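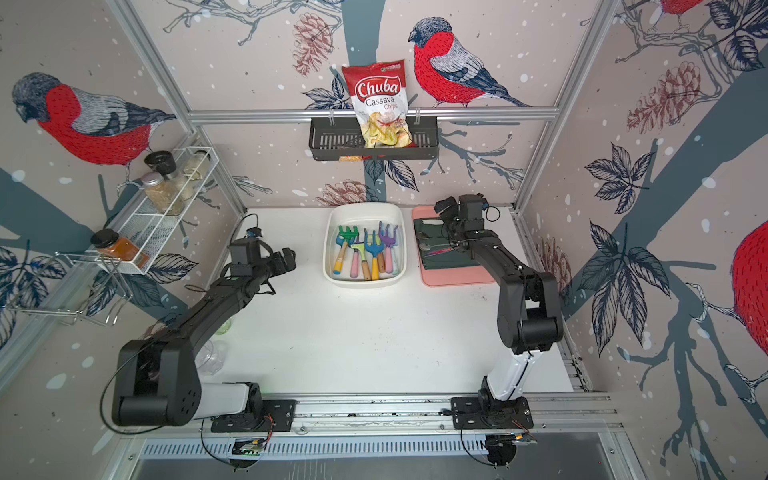
Romoreck Wallcovering Pattern Records
Version 2, April 28, 2019

Contents
Catalogue records for printed wallpapers, transcribed from the sample books of Eynon and Orkonier. There are 3,000 records covering 510 patterns. A pattern printed in several colours has one record per colourway.

Files
patterns.csv: one row per pattern
colourways.csv: one row per colourway, joined on pattern_id
motifs.txt: controlled terms for birds, plants, geometric figures and so on

Fields
pattern_id: text, unique
maker: text
ground_colour: text, as worded in the sample book
repeat_mm: integer, vertical repeat; blank for 359 patterns where the sample is shorter than the repeat
match: straight, drop or free

Known problems
Ground colours were not standardized. "Stone" in an Orkonier book may be grey or beige. Species are recorded only when the maker named them; otherwise use the general term "bird".

Changes since January
Duplicate rows removed. The match field no longer accepts "half".

Encoding
UTF-8, comma separated, header row included.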